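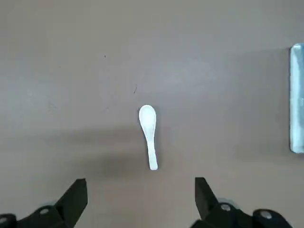 Heft 45, Seite 8

Brühe klären ohne Drama

Anleitung für klare Hühnerbrühe, Rinderbrühe geht genauso, dauert nur länger. Gleich vorweg: wer es eilig hat, lässt das Klären weg und siebt nur. Schmeckt auch. Aber für Einlagen, Wan Tan, Eierstich, feine Nudeln ist klar halt schöner.

Grundrezept stammt von Enikő Győri, stand im Mai-Heft, damals ohne den Teil mit dem Eiweiß. Dazu kam so viel Post, dass ich den jetzt nachreiche. Kurz, weil Redaktionsschluss.

Was man braucht

Ein Suppenhuhn. Kein Brathähnchen, das gibt nix her.
Suppengrün, also Möhre, Sellerie, Lauch. Petersilienwurzel, wenn da.
Eine Zwiebel, halbiert, Schale dran.
Lorbeer, ein paar Pfefferkörner, wenig Salz.
Zum Klären: 3 Eiweiß, etwas mageres Hackfleisch (Rind oder Huhn), eine halbe Möhre und ein Stück Lauch, beides sehr fein gehackt. Eine Handvoll Eiswürfel.

Großer Topf, mindestens 8 Liter. Feines Sieb, Passiertuch. Schöpfkelle. Und ein kleiner Löffel zum Probieren, am besten Porzellan. Metall geht natürlich, wird mir aber zu heiß an der Lippe.

Teil 1: Ansetzen

Huhn kalt abspülen ist überflüssig, verteilt nur Keime in der Spüle. Direkt in den Topf. Kaltes Wasser drauf, gut bedeckt. Kalt ansetzen! Heißes Wasser macht außen dicht, und die Brühe wird flach und trüb. Sagt jedenfalls meine Erfahrung, Virgilio Sison von der Kantine Dralberg sieht das anders und blanchiert das Huhn vorher. Seine Brühe ist auch gut. Muss jeder selber wissen.

Langsam erhitzen. Mittlere Stufe, nicht höher. Irgendwann kommt grauer Schaum hoch. Abschöpfen, immer wieder, in eine Schüssel mit Wasser, dann klebt nichts an der Kelle. Wenn nur noch weißer Schaum kommt, reicht's.

Zwiebel währenddessen in einer trockenen Pfanne auf der Schnittfläche schwarz werden lassen. Richtig dunkel. Gibt Farbe. Alufolie in die Pfanne, wer keine Lust auf Schrubben hat.

Zwiebel und Gewürze rein. Gemüse noch nicht. Das kommt erst in der letzten Stunde dazu, sonst schmeckt alles nach ausgelaugter Möhre.

Teil 2: Ziehen lassen

Drei Stunden. Deckel schräg auflegen, Spalt offen. Die Oberfläche soll sich gerade so bewegen, ab und zu eine Blase. Sobald es sprudelt, zieht das Fett in die Flüssigkeit ein und dann habt ihr Milchsuppe. Auf meinem Herd ist das Stufe 2, auf eurem was anderes.

Nicht rühren. Wirklich nicht. Auch nicht einmal kurz.

Letzte Stunde: Suppengrün in groben Stücken dazu. Petersilienstängel ganz zum Schluss, zehn Minuten.

Huhn rausheben, beiseite stellen. Fleisch ablösen, solange es noch warm ist, kalt geht das schlecht vom Knochen. Brühe durchs Sieb. Den letzten Rest im Topf lassen, da sitzt der ganze Trub.

Dann abkühlen. Im Winter stell ich den Topf auf den Balkon, sonst Spüle mit kaltem Wasser, zweimal wechseln. Danach Kühlschrank über Nacht. Am Morgen liegt das Fett als Scheibe obendrauf und lässt sich abheben. Aufheben! Bratkartoffeln.

Teil 3: Klären

Brühe muss kalt und entfettet sein. Wenn sie geliert hat, alles richtig gemacht, kurz anwärmen bis sie flüssig ist, mehr nicht.

Eiweiß leicht anschlagen, kein Schnee. Nur bis es locker ist. Hack, feine Möhre, feiner Lauch und Eiswürfel drunter. Sieht unappetitlich aus, gehört so. Die Masse in die kalte Brühe rühren.

Jetzt bei mittlerer Hitze hochfahren und dabei langsam am Boden entlang rühren, Holzlöffel, flache Kante. Das Eiweiß setzt sich sonst unten fest und brennt an, und dann ist die ganze Brühe hin. Ist mir genau einmal passiert, hat gereicht.

Bei lauwarm wird es trüb und flockig. Weiterrühren. Kurz bevor es anfängt zu simmern steigt das Eiweiß nach oben. Ab da Löffel raus und Finger weg. Oben bildet sich ein Deckel, in den drückt man mit der Kelle vorsichtig ein Loch am Rand. Durch das Loch sieht man, wie die Brühe drunter klar wird.

45 Minuten ganz leise simmern lassen. Ab und zu mit der Kelle etwas Brühe aus dem Loch über den Deckel gießen, ganz langsam.

Teil 4: Abseihen

Sieb mit nassem Passiertuch auslegen. Tuch vorher in klarem Wasser auskochen, ohne Waschmittel, sonst schmeckt man's. Ich hab die von Kevora, die fusseln nicht so. Ein altes Geschirrtuch aus Leinen tuts genauso.

Brühe durch das Loch Kelle für Kelle ins Tuch schöpfen. Nicht kippen, auch wenn der Topf fast leer ist. Tuch nicht ausdrücken. Was drin hängt, bleibt drin.

Fettaugen noch da? Küchenpapier flach auflegen und gleich wieder abziehen. Paar mal wiederholen.

Jetzt erst richtig salzen. Klären nimmt etwas Geschmack raus, deshalb vorher sparsam und am Ende nochmal probieren. Zum Abschmecken immer einen kleinen Schluck in ein Schälchen und kurz warten, kochend heiß schmeckt man Salz schlecht. Sauberer Löffel bei jedem Mal.

Wenn was schiefgeht

Brühe bleibt trüb: war zu heiß oder der Deckel ist gerissen. Nochmal kalt werden lassen und mit frischem Eiweiß von vorne. Ein zweites Mal geht, danach schmeckts nach nichts mehr.

Deckel bildet sich nicht: zu wenig Eiweiß für die Menge. Noch eins anschlagen, Brühe aber vorher abkühlen lassen, sonst gibt es Rührei.

Schmeckt dünn: nach dem Klären offen einkochen, sehr sanft. Nicht vorher salzen.

Zu blass: Zwiebel war nicht dunkel genug. Nächstes mal mutiger. Ein Tropfen Sojasoße hilft, aber wirklich nur ein Tropfen.

Aufbewahren

Kühlschrank drei Tage. Einfrieren geht prima, in Gläsern nur bis drei Viertel füllen, die platzen sonst. Eiswürfelform für kleine Mengen, praktisch für Soßen. Beschriften nicht vergesen, gefroren sieht Hühnerbrühe aus wie Apfelsaft.

Das Hackfleisch aus dem Tuch ist ausgelaugt, kann weg. Hühnerfleisch in Streifen als Einlage oder am nächsten Tag für Frikassee.

Fragen zum Rezept bitte an die Redaktion, Stichwort Brühe. Nächstes Heft: Eierstich, gestürzt und geschnitten.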